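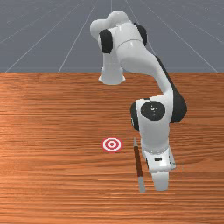
White arm with black joint caps, over the wooden tabletop.

Sedunden Makers and Small Labels Group
Minutes of the December meeting

Meeting opened at 6:40 p.m. Quorum present. Minutes of the previous meeting were approved with one correction: the Zarnik order was for linen blend, not pure linen.

1. Saturday pop-up
The pop-up will run from 10 a.m. to 4 p.m. in the front half of the hall. 40 members asked for rail space and all of them have been given some, though the knitwear labels will have to share. Each label brings its own hangers. Last time the wire ones marked the shoulders of two coats and the owner was not happy.

Mirrors: we have 3 full-length mirrors. A request for a fourth was turned down on cost. One mirror will go inside the changing area and the others by the rails.

Card payments will be taken at one desk. Labels that want to take their own payments can do so but must tell the desk before doors open.

2. Chauhan scarf order
Chauhan has quoted for a shared run of printed scarves. The minimum is 2,000 pieces across all designs. Members felt this was high. It was pointed out that the price per piece is much better than what anyone pays now, and that colors can be split. Interest so far comes from the accessories labels and two of the dress labels.

Agreed: hold the quote open until the next meeting. Members who want to join are to send their quantities and artwork in writing. Verbal promises will not be counted this time.
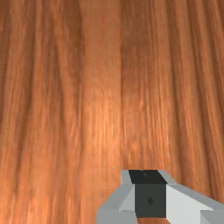

Wood grain from above, gripper at lower right.

3. Size labels
Discussion of whether the group should use one size chart. Shoppers at the fall market complained that a medium from one rail fit like a large from the next. The denim labels were against a single chart. The loungewear labels were in favor.

Vote: motion to adopt a single chart failed. Second motion, that every item carry bust, waist and hip measurements in inches on the hang tag, passed. To start with spring stock. Old tags may be used up.

4. Online shop page
The shared page on Geveo is up for renewal. Sales through it were slow over the summer and better since October, mostly bags and earrings. Several members said their photos are out of date. Anyone with sold-out items still showing should take them down before the pop-up.

A proposal to pay bloggers for posts was discussed at length. Some members have done well from sending free pieces, and others never heard back. No group money will be spent on it for now. Members may make their own arrangements.

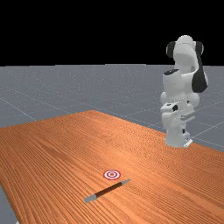
Arm at the far edge of the table, gray grid floor behind.

5. Money
Balance carried forward is $2,000 after hall rent and the printing bill. Rail fees for Saturday are not yet included. Unpaid fees from the fall market are to be settled before a label sets up.

6. Other business
Returns: a customer asked for a refund on a sale jacket bought from a label that has since left the group. The group is not liable. A note on this will be added to the receipt slips.

Bags: plain brown paper again. Stamp is with the card desk.

Fabric swap moved to the spring. Suggestions for a date to be brought next time.

Meeting closed at 8:15 p.m.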